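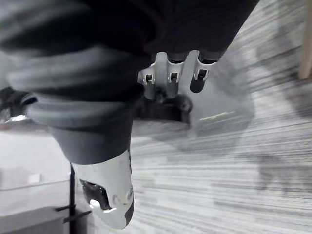
**Tatiana Jelínek** is a supporting character in the comic series *Skarum*. She is the aunt and first teacher of Agnes Forsyth, and the last known keeper of the Kravchuk style.

## Background

Tatiana was born in the harbour town of Urkby and joined its watch at a young age. She failed the captain's test twice and was kept on the lowest rank for 20 years, mostly guarding the salt stores. Other members of the watch called her "the Lamp" as she was always given the night shift.

During those nights she learned the Kravchuk style from an old manual left in the stores. The style has 30 forms. She hid her training from everyone except Brahim El Sherbiny, the town's boatbuilder, who made her practice staffs.

## Role in the story

Tatiana first appears in the Zetico arc, where she takes in Agnes after the flood. She refuses to teach her at first, and only changes her mind when Agnes copies the first form from memory.

In chapter 72 the Zetico raiders reach the harbour. Tatiana holds the sea gate alone while the townspeople leave by the north road. She uses the final form, which turns the user's own heartbeat into force, and defeats Fengying Gu, the raiders' commander. She dies before morning. Her rank is raised to captain at the funeral.

## Abilities

- **Kravchuk style:** all forms, including the final one.
- **Staff fighting:** she favours a short staff of grey ash.
- **Endurance:** she once stood watch for three days without sleep.

## Trivia

- Youssra Benjelloun, the watch captain who failed her, later keeps her staff.
- Her grave is shown again in the epilogue, with a lamp beside it.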